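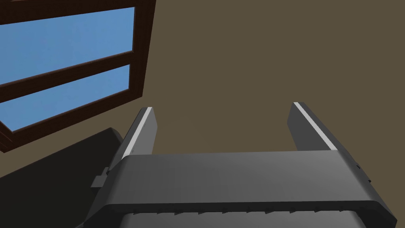 Fig. 1. Wrist view in the simulator: open fingers, bare wall, part of a window.

Can a Machine Do the Chores Yet? Notes from a Simulated Home

December 19, 2024
By Eifion Bevan

Our question for the term was a plain one. People keep hearing that a robot will soon put away the groceries, wipe the counter and hang up the coats. We wanted to know how much of that holds up when you sit down with a simulated arm and look at what it does, step by step, with no music over the top.

We used Cloltent, the simulator the department already had, and a set of rooms called Prindwood. The arm has a two-fingered gripper. The chores were short ones: pick up an item, move it, put it down where it belongs, open a door, close it again. A ten-year-old would find the list insulting.

What we did

We ran 158 attempts over five chores. Each attempt had a limit of 2000 steps, and a run that reached the limit was marked as failed, even if the arm looked close. There was some argument in the group about this. I was for the strict rule and still am. If someone sends a helper to fetch a cup, "close" leaves them thirsty.

The controller was Pindon, used as it came, with the settings in its own guide. We did no tuning. A second controller, Căpraru, was in our plan but we could not get it to load the rooms, so it is left out of the results.

What we found

Of the 158 attempts, 40 were finished inside the limit. Nearly all of those were the simplest chore, moving one item from one clear spot to another. Door runs did worst.

I had expected drops and collisions to be the main trouble. We did see them, but a lot of the failed runs were dull. The arm spent its steps going nowhere useful, with its fingers apart. Reading the logs for those runs is slow work, and a success rate on its own does not tell you they exist.

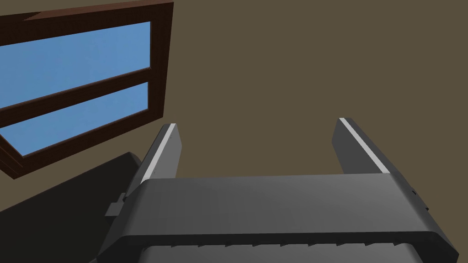
Fig. 2. The gripper with nothing between its fingers. The window panes are flat blue.

The rooms are also kinder than a real home. Walls are one flat color, the light is soft, and no cat walks through. A window is a brown frame with blue in it. If a controller has a hard time in a place this tidy, I do not see why we should believe it would cope with a kitchen after dinner. Some of the group read it the other way – that fake rooms lack the small cues a camera needs – and they may have a point. We had no real arm to test it on.

One more complaint. The wrist view shows a great deal of gripper. The palm takes up a large share of the picture, and whatever is off to one side has to be worked out from another camera or from memory. Pindon's guide treats the wrist view as the main one. I would want to see that checked.

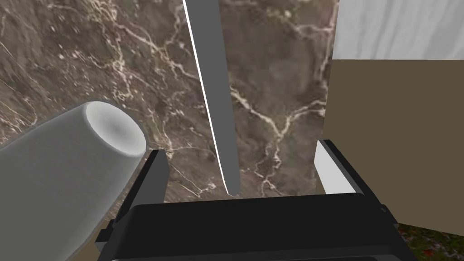

What we would do next

Get Căpraru running, or drop it from the plan for good. Score the wasted steps separately from the drops. Add a run where a person works the same arm by hand, so that we know how much of the failure belongs to the controller and how much to the gripper.

As for the question in the title, my answer for these five chores is no. Other members of the group would write "not yet," and their comments are in the appendix.

Last updated: December

Contact: Eifion Bevan, project page | Copyright the author | Back to top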